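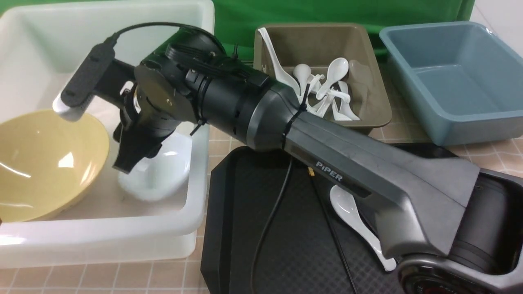

Dristham craft open day, February

Quick write-up before I forget it all. Got home late, feet killing me, bag full of paper I did not need.

So, Dristham. Two hours there with one change of train, then the bus from Hunel that goes every half hour unless it doesn't. Doors at 10, I was in by quarter past. Entry free before noon, small charge after. They said 2,000 people came last year and I believe it, the line for coffee alone was half of them.

60 stalls and workshops this time, spread over the old mill building and the long shed behind it. No map at the door (they ran out) so I took a picture of the one on the wall and squinted at my phone all day. Go to the shed first if you're after supplies. I went to the mill first and by the time I got to the shed the good felt was gone. Only the brown left. So much brown.

Plurine had the corner spot by the stairs, same as last time. Hand-dyed wool, mostly minis this year, tied up in little bundles of five. Bought the green ones. Also asked about the sock blanks they used to do and the answer was maybe in the fall. They had a basket of tangled ends by the pound, I stood there way too long digging. Came away with enough for the coaster project and probably a second one nobody asked for.

Next door was a table of dried flower hoops. Lovely, pricey. I took note of how the wire was wrapped (twice around, then under, then glue) and I'm going to try it with the statice I hung up in August. If it works I'll post the steps. If it falls apart I'll post that too.

The one thing I'd really come for was the Lecomte marbling demo. Eleven places per session, sign up on a clipboard, and I got the last slot at 1:30. Worth it!! You get a tray, four colors, a comb, and as many sheets as you can manage in 40 minutes. My notes, as written on the back of the ticket:

Alum the paper the night before, not the same morning.
Less paint than you think. Then less again.
Skim with newspaper strips between every sheet.
Lay it down corner first, don't drop it flat — air bubbles.
Rinse quick, hang, walk away.

I pulled nine sheets. Three are good. One is mud. The rest will be envelope liners. The thickener they use is carrageenan, mixed in a blender and left overnight, and they sell it in small bags which is a lot better than the giant tub I bought online and never finished.
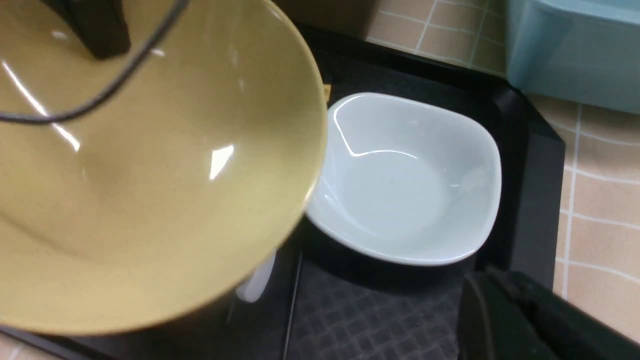 Posted in: Days Out / Fairs & Open Studios

Lunch was soup and a roll, fine, a bit of a wait. Sit upstairs if you can, there are big tables and people don't mind if you get your stuff out. I ended up swapping some of my green wool for a strip of linen scraps with a woman who makes pincushions. Best trade of the day.

Afternoon I did the shed properly. Quick list of what was in there:

Basket willow, cut to length, bundles by the back door
Secondhand looms (two table looms, one floor loom already sold)
A bookbinding stall with bone folders and waxed thread, every color
Rubber stamps, miles of them
Kids' corner with peg dolls, loud, very popular

Tried the willow for ten minutes. My hands are not made for it. The stall gives you a wet bundle and shows you the base and then you're on your own, and mine looked like something had nested in it. Kept it anyway, it's holding clothespins in the laundry.

Couple of grumbles. Parking is bad, take the bus. Half the stalls were cash only and the nearest machine is a fifteen minute walk up the hill. And the lino printing class got moved to the morning with just a note taped to the door, so I missed it and so did a bunch of other people standing there reading the note.

Spent about what I meant to, plus the carrageenan, plus the waxed thread. Next one is in early summer and they're takling about doing it over a whole weekend. Would go again, would bring a bigger bag and my own lunch.

Marbled envelope liners coming up next, once the sheets are presed flat. They're under the dictionaries right now.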